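How to clean brushed stainless steel and wooden cabinet fronts

This page covers the two finishes we get asked about most: brushed steel, and wood or wood-effect doors. The method for each is different, so do them separately and use a separate cloth for each.

What you will need

Two soft cloths for the steel, one for washing and one for drying
A third cloth for the doors
Washing-up liquid
White vinegar, for limescale only
A bowl of warm water
An old soft toothbrush
Baby oil or a food-safe mineral oil (optional)

Microfibre or old towelling both work. Wash new cloths once before use and leave out the fabric softener, which stays in the fibres and smears on metal. Do not use wire wool, green scouring pads or cream cleaner on anything with a brushed finish. The scratches cannot be rubbed out at home.

Part one: brushed steel

1. Find the grain. Brushed steel has fine lines running one way. On most bins, fridges and hoods they run side to side, but check each panel, as a lid and a body are sometimes brushed in different directions.

2. Dust it first with a dry cloth. Grit trapped under a damp cloth will mark the surface.

3. Put a small squirt of washing-up liquid in the warm water, dip the cloth and wring it out hard. Wipe with the grain, in long strokes. On a curved surface, bunch the cloth into a pad so it follows the bend, and work from the top down in strips.

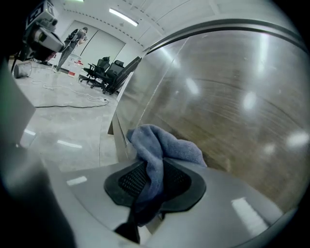 4. Rinse with the same cloth and clean water. Detergent left on steel dries to a dull film and people often take this for a stain. If you have a panel that never seems to come clean, rinse it two or three times before trying anything stronger.

5. Dry straight away with the second cloth, still going with the grain. In hard water areas this is the step that matters most. We are on very hard water in Hondgate and drops left overnight show as white rings by morning.

6. For limescale, mix equal parts vinegar and water, hold a damp cloth on the mark for 2 minutes, then rinse well and dry. Keep vinegar off marble and limestone nearby.

7. If fingerprints are a nuisance, put a few drops of oil on a dry cloth and buff lightly. Too much will collect dust. Skip this on steel with a factory fingerprint coating and check the maker's leaflet if you are not sure.

Part two: cabinet doors

First work out what the doors are made of. Look at the edge of one. Solid wood shows grain carrying on round the edge, while veneer and foil normally stop at a strip or a fine line. Old waxed doors, like the Jurkari sideboard we did in March, should not be washed with detergent at all. Dust them and use a little paste wax.

For lacquered wood, veneer and foil:

1. Go over the doors with a dry cloth, including the top edge, where greasy dust settles.

2. Use the same weak washing-up mix as before, with the cloth wrung out until it no longer drips. Wipe along the grain and do one door at a time.

3. Take care at the joins. Water that gets into the gap between doors, or under an edging strip, will make chipboard swell, and it does not go back down. Run the cloth along the join once and dry it at once.

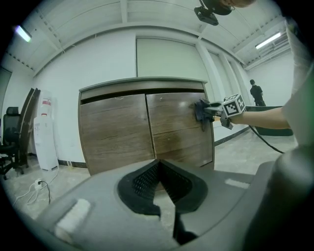 4. For grease near handles, use the toothbrush with a drop of neat washing-up liquid. Brush gently, wipe off, dry.

5. Buff with a dry part of the cloth. Look at the door from the side, with the light behind it, to find any smears left.

White rings on lacquer are usually moisture under the finish. Leave them for a few days before you do anything, as many fade. Joonas Ahonen wrote in to say a hairdryer on its lowest setting cleared one from his hall cupboard in nearly 4 minutes. Keep it moving if you try this, and stop if the surface feels hot to the touch.

How often

Steel: a quick wipe and dry when it looks marked, a full wash once a week in a kitchen.
Doors: once a month, handles more often.

Wash the cloths at 60 degrees and dry them on a line.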